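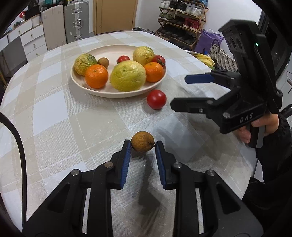
La fruta se queda en la mesa

En casa de mi abuela la fruta vivía en la cocina, dentro de un cajón de madera, y había que pedir permiso para tocarla. Tardé media vida en entender que la fruta que se guarda se olvida, y que la que se deja a la vista, en un plato grande y sobre un mantel bonito, se acaba antes de que nos demos cuenta. Desde entonces soy de las que ponen el plato en la mesa redonda y lo dejan ahí, de domingo a domingo, como quien deja una lámpara encendida.

El plato, si me permiten la manía, conviene que sea claro y liso. Sobre un crema sencillo el naranja de las mandarinas se enciende solo, y un pomelo grande en el centro, de ese amarillo pálido que tira a verde, ordena todo lo demás. Alrededor se puede ir poniendo lo que haya: un kiwi, un cítrico amarillo al fondo, un par de tomates cereza (sí, tomates, que también son fruta y dan un rojo que en invierno se agradece muchísimo). Si queda uno suelto sobre el mantel de cuadros, mejor todavía, porque una mesa demasiado compuesta da reparo y la gente no se atreve a coger nada.

Berenice Montes, que lleva 20 años vendiendo cítricos en el mercado, me regañó una vez por lavar las mandarinas antes de sacarlas. «Se lavan cuando se van a comer, mujer, no antes», me dijo, y me metió en la bolsa un puñado de longanes para que los probara. Son frutitas redondas y pardas, de piel fina, que se abren con la uña y guardan dentro una carne translúcida con un hueso oscuro y brillante. A mis sobrinos les duran 4 minutos.

Los plátanos, aparte

Con los plátanos soy más estricta. Maduran deprisa y arrastran a los vecinos, así que el racimo va en la otra punta de la mesa, al lado de la cesta de mimbre y bien lejos del kiwi, salvo que el kiwi esté duro como una piedra y nos interese meterle prisa. Los tomates tampoco quieren nevera, pierden el perfume.

En cuanto al mantel, prefiero los de trama visible, en blancos y beis, que perdonan las migas y alguna gota de zumo. El mío ha pasado por tantas meriendas que los cuadros se han ido suavizando, y lo sigo poniendo con el mismo gusto que el primer día. Los domingos lo sacudo en el balcón, repaso el plato, aparto lo que esté blando para hacer compota y bajo a ver qué ha traído Berenice.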